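Home | Columns | Workshop Notes | Archive | Contact

Show It Slowly, or Show It Like You Mean It?

by Müzeyyen Altıntaş

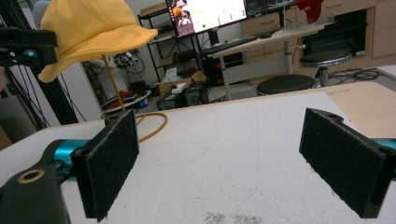 Padded fingers, a yellow hat on its stick, and plenty of white table in between.

Print this page | E-mail this page

I've been teaching robots things by hand for a couple of years now, and I still get into the same argument at lunch. It goes like this. Mohandas Poojary thinks you should do every demonstration slowly and cleanly, like you're filming a cooking show. I think you should do it the way you'd do it at home, with all the little fumbles left in (okay, most of them).

Take a hat. Hang one up right now if you have one handy. You didn't plan that! You grabbed whatever bit of brim was closest, the whole thing flopped, you shifted your grip and got it on there. Now do it again with a pair of hand-held gripper fingers and watch yourself turn into a museum curator. Everybody does it. I did it for my whole first month at Jetero, and I have 99 painfully elegant demonstrations to prove it.

The trouble with elegant is that the robot learns elegant. It never sees what I do when the brim folds under, so when the brim folds under, it's stuck. My later ones are uglier. I come in from bad angles, I miss, I back off and try again, and I would rather have 20 of those than 100 of the pretty kind. Mohandas says that's how you end up teaching a machine to miss, and he has a point, kind of. If every demo starts with a whiff, you'll get a robot that thinks the whiff is step one.

Remote control is the other lunch fight. Mehwish Virk loves it and she's very good at it, and she says it keeps you from asking for anything the arm can't do. Fair! But put me behind a controller and I get timid. I creep. I stop in midair to think about which way is left. With the gripper in my own hand I feel a soft thing start to slip and I've fixed it before I've had a thought, and that little fix is the part I want to pass along.

I'll give Mehwish this much: I've done things with my wrist that no arm on a fixed stand could copy, and those demos went straight in the trash. August was bad for that.

So where do I land? Hold the tool yourself when the thing is floppy. Use the controller when it's rigid and fussy and has to go in a slot. Work at your normal speed, keep the recoveries, and toss the ones where you were showing off. And please let more than one person do it. Hüsnü Duman is left-handed and comes at everything from the side I never would, and I think his sessions are worth double mine.

Mohandas is writing a reply to this. He says it'll be slow and clean.

Contact the editors | Copyright Trevau Workshop Notes | Back to top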